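# Sewing kit for someone who can only just do buttons: what do I need?

**Posted by Ivetti**

I have reached the age where trousers come back from the dry cleaner's with a note pinned to them, and the note says the hem is coming down and would I like it done for a price I won't repeat. I would like to do it myself. I can sew on a button. I once did a curtain, though it has since been taken away from me.

At present my sewing kit is a hotel one, which is a card with six colours of thread on it, none of them the colour of anything I own. The needle went missing in the sofa in October and I sit down carefully.

I've looked at ready-made kits and they run from tiny to ridiculous. The Grareo one boasts 376 pieces, and as far as I can make out most of those are pins. What does a person need for hems, buttons, the odd split seam and a coat lining that has given up round the armhole? And what should it all live in? I have one drawer and no room for a basket with a quilted lid, however much my aunt would like me to have hers.

---

**Debnath**

Buy the big set, it's cheaper per piece. You will use the pins eventually.

---

**Obaidul Barua**

I did alterations for a shop for 8 years and I'd leave the 376 pieces where they are. The thread in those sets is usually thin fluffy stuff that snaps when you look at it. You hem the trousers, you wear them to a wedding, and you spend the speeches with one foot tucked behind the other.

Spend your money on thread. Get full reels of good polyester in black, white, navy and a mid grey. Grey is the one people leave out, and it disappears into almost anything that isn't black or white. When you have a garment in some difficult colour, take it with you to the shop and lay a strand across it by the window. Go a shade darker if you can't match it. Darker sinks in and lighter sits there shouting.

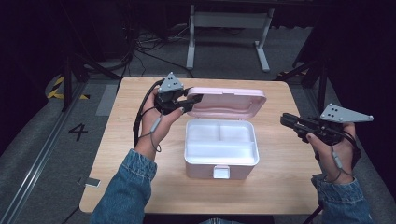 Storage matters less than the thread, but people fall out over it, so I'll have my say. You want something flat with a few fixed compartments and a lid that fastens. Biscuit tins are traditional, and everything in them ends up as one large knot with a thimble in the middle. The pink box I've shown has three sections in the tray, which is as many as a mender needs: reels go in the long one across the front, buttons in the smaller square at the back left, and whatever you like in the other. There's a little latch on the front as well. Measure your drawer first, with the box's height in mind, or you'll be storing it on top of the fridge with the rest of us.

As for what goes in besides thread:

- a packet of mixed hand needles (called "sharps"), and throw out any that feel rough
- small scissors that never, ever meet paper
- a seam ripper, which you'll use more than the needles to begin with
- a tape measure
- glass-headed pins, one modest box
- a bit of tailor's chalk, or a sliver of dried-up soap if you're tight like me

Keep needles in a felt book or a scrap of folded blanket. Loose in a tray they migrate. I gather you know about that.

For the trousers, unpick the old hem completely even if only half of it has dropped. Press the fold flat, pin it, try them on **with the shoes you'll wear**, and then do a blind hem by hand, picking up a single thread of the outer cloth each time. Leave the stitches a little slack. Pulled tight, they pucker and the whole street knows.

The coat lining is a slip stitch and a good lamp. Do it after the trousers, when you're feeling cocky.

---

**Dondau**

Agree with most of that, though I'd add beeswax. Run the thread over it a couple of times before you start and it tangles far less. Also, cut your thread no longer than your forearm. Everyone cuts it as long as their whole arm to save threading the needle again, and then spends the time saved swearing at a knot.

I do not agree about the biscuit tin. Mine was my grandmother's and I know exactly where everything is in it, which is at the bottom.

One thing about split seams: if the cloth itself has frayed away next to the stitching, sewing along the old line won't hold. Move in a few millimetres and accept that the trousers are now slightly smaller. If they were already tight, that may be how the seam split, and you'll want to check whether there's spare cloth at the centre back before you do anything brave.

---

**Ivetti**

Thank you all. I've ordered reels in the four colours, grey included, plus a seam ripper and a lump of beeswax that smells better than my kitchen. Drawer measured. Aunt's basket politely declined, again.

Obaidul, how do you press a fold if your iron has a brown patch on it that comes off on things?

---

**Obaidul Barua**

Damp cotton tea towel between iron and trousers, one you don't care about. Then clean the iron.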